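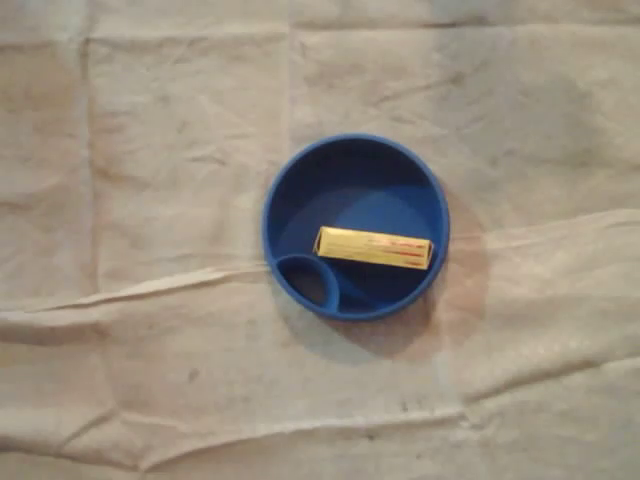 Slide 6: Blue divided bowl, yellow pack, creased cloth

Leave this one up while I talk price. The Tridby kit from Prusten is $3,636, with 2 spare finger sets. Suleiman's review log covers 244 picks, all on cloth like this - we never ironed it. Thin packs are the hard part of the list, so ask about those before you order. Mention that the colour of the bowl is our choice, any dish will do. Then hand over to Khadija for service plans.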